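Merero bimanual handling: progress report to Cestska
Sat 23 February
Prepared by Raluca Marinescu, reviewed by Josée Després

Work in this period covered the operating rules for two-arm handling of thin plastic film and bags. Draft 3 of the rules has been in use at the Grurkberg site since the start of the month. The log now holds 400 sessions, of which 79 were stopped by the operator. Most stops were recorded as "film near wrist" or "cable near jaw."

Three rules changed as a result. Loose film is to be moved out of the reach of both arms before the first grasp. Cable loops are checked at both wrists with the arms at full extension; the previous check was done only at the rest pose. When both grippers hold the same item, neither arm may pull until the operator confirms both grasps.

The third rule adds around 15 seconds to a session. We propose to keep it. Josée Després has asked for a separate pull limit for items fixed to a wall, and a value will be tested next month.

Not complete: the housekeeping checklist is still missing a pass/fail limit for material left on the floor. The Roman work cell has not adopted Draft 3 and remains on Draft 2. Spending is within the approved budget, with 3,148 carried forward to the next period.
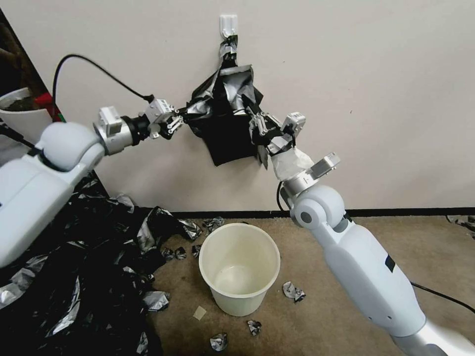
Reading time: 2 minutes

Two-arm grasp on a bag hung from an adhesive wall hook. Sections 4 (floor material) and 6 (shared grasp) of Draft 3 apply. Comments on either section should go to Raluca Marinescu before the draft is frozen.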